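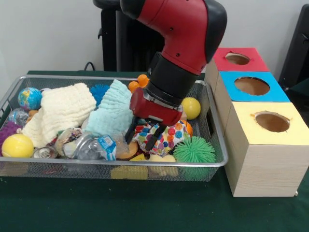 작성: 플릿데일(Flitdale) 섬유시험실 세탁견뢰도 담당
공유 범위: 시험실 내부 및 아렐라노(Arellano) 시료 접수 창구
7월, 오전 기록

1. 목적
완구 및 생활소품용 날염 면직물의 세탁 후 치수변화와 이염 정도를 확인한다. 시료는 리나드(Rinard)에서 접수한 물방울무늬 백색 원단과 동일 로트의 무지 원단이다. 지난 기록에서 위사 방향 수축이 경사 방향보다 크게 나타난 바 있어 재시험을 실시하였다.

2. 시료 준비
원단 양 끝을 제외하고 중앙부에서 시험편을 재단하였다. 표점 간 거리는 경사, 위사 모두 200 mm로 하였다. 시험실 온도는 21℃로 유지하였고, 시험편은 전날 저녁부터 펼친 상태로 조습하였다. 무지 원단 한 점은 재단선이 식서와 어긋나 폐기하고 다시 재단하였다.

3. 세탁
세제는 볼루라(Volura) 무형광 분말을 사용하였다. 세탁 시간은 20분, 탈수는 400 rpm으로 설정하였다. 첨부 백포는 시험편 한쪽 변에만 봉합하였다. 헹굼 2회차에서 배수가 지연되어 잔여 시간을 수동으로 조정하였으며, 해당 내용은 설비 일지에도 기재하였다. 건조는 망 위 평건조로 하였다. 걸어 말린 시험편은 자중으로 늘어날 우려가 있으므로 이번 비교에서 제외한다.

4. 관찰
날염 원단은 위사 방향 수축이 다시 확인되었다. 무지 원단에서도 같은 경향이 있어 날염 공정보다는 제직 또는 가공 단계의 장력 문제로 추정한다. 백포 이염은 육안으로 구분되지 않았다. 다만 붉은색 날염부 가장자리에 미세한 번짐이 있어 표준 광원 아래에서 재판정이 필요하다. 접힘 자국이 남은 시험편은 측정값의 편차가 커서 별도 표기하였다.

5. 후속 조치
- 리나드에 가공 장력 조건 및 방축 가공 여부를 문의할 것.
- 붉은색 날염부는 마찰견뢰도를 건식, 습식으로 추가 시험할 것.
- 세탁기 배수 필터 점검 전까지 동일 기기 사용을 보류할 것.
- 잔여 원단은 로트 표시를 부착하여 시료장 하단에 보관할 것.

측정 원자료는 시험실 공용 폴더에 등록하였다. 표점 표시용 펜의 잉크가 세탁 후 흐려지므로 다음 시험부터는 실표점으로 대체한다.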